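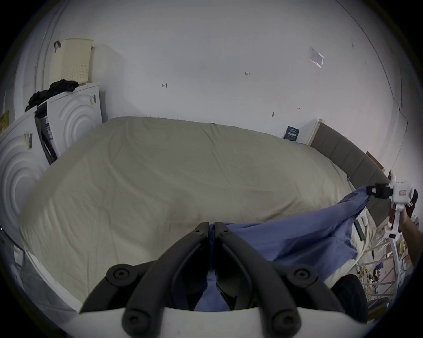

Two hand-held grippers on a blue duvet cover during bed-making work for the Rey study.

Hureo and Zenddale Release Results on Learning Two-Handed Bedding Tasks From Hand-Held Grippers

Hureo, a developer of control software for household robots, and Zenddale, a research group working on soft materials, have released the results of Rey, a joint study of how robots can learn to handle large pieces of cloth. The study finds that a control policy trained only on recordings from hand-held grippers can spread a duvet cover over a bed with two arms, and that the way a demonstrator times the second grasp has more effect on the result than the number of rooms in the training set.

The technical report, the evaluation protocol and part of the training data were released in August.

Cloth is hard for robots to handle. A duvet cover has no fixed shape, it hides its own corners, and a pull on one side moves fabric that the robot can't see. Earlier work at Hureo relied on operators steering a robot from a distance. Those recordings were slow to make, and operators tended to avoid the quick, tensioned pulls that people use when they make a bed by hand.

In the Rey study, demonstrators held one gripper in each hand and worked directly on the bed. Each gripper has a pair of black jointed fingers that close on a fold of fabric, and it records finger opening, hand motion and a wide-angle view from just behind the fingertips. The same finger geometry is mounted on the robot arms used for testing, so the camera view during a demonstration closely matches the view the robot has when it runs the learned policy.

Recordings were made in furnished bedrooms with the contents left as they were. Demonstrators were told to start with the cover crumpled on the mattress and to finish when it lay across the full width of the bed with both near corners hanging free. They received no instruction on which corner to pick up first.

Zenddale divided the task into 3 phases: finding an edge, lifting and holding tension, and laying the fabric down. A separate model labeled the phases from finger opening and hand speed. Human reviewers corrected the labels where the model and the recording disagreed, mostly in the second phase, where a demonstrator may let go and grasp again without lowering the fabric.

The main comparison used 2 training sets of equal length. The first held demonstrations in which the second gripper closed before the first began to pull. The second held demonstrations in which the grasps overlapped with the pull. Each resulting policy was run 100 times on a test bed at Hureo's lab in Stovley, with the starting position of the cover changed between runs. The policy trained on the first set completed the task more often, and its failures were easier to recover from. In most failed runs with the second policy, one gripper closed on empty space after the fabric had already moved.

Adding rooms to the training set helped in the first phase, where the policy has to tell the cover from sheets, headboards and walls. It had little effect on the lifting phase. The authors of the report read this as a sign that tension is judged mainly from the part of the view close to the fingers, and that background variety matters less once both grippers are closed.

The report also lists 7 failure types, with the phase in which each occurs. The most frequent was a double pinch, in which the fingers take hold of the fitted sheet together with the cover. The grippers used in the study carry no force sensor, and the policy has no direct way to notice the extra load. A version with a simple load reading at the finger joint is being tested, and results from it are not part of this release.

Several limits apply. All test runs used one bed height and one cover size. Pillows were removed before each run. The policy doesn't insert a duvet into its cover or tuck fabric under a mattress, and it wasn't tested with a person or a pet in the room. Run times were longer than those of the human demonstrators in every condition.

Hureo will use the grasp timing findings in its instructions for new demonstrators. Zenddale plans to repeat the comparison with towels and curtains, which differ from bed covers in weight and stiffness.

Availability

The report and evaluation protocol can be downloaded from the Rey project page. The released data covers recordings from rooms whose occupants agreed to publication. Research groups may request the finger drawings and the phase labeling model through the same page. Commercial use requires a separate license from Hureo.

About Hureo

Hureo develops control software and training tools for robots that work in homes. Its test facility is in Stovley.

About Zenddale

Zenddale studies the handling of cloth, film and other soft materials by machines. It carries out joint research with equipment makers and software developers.

Press inquiries: Hureo press office, Stovley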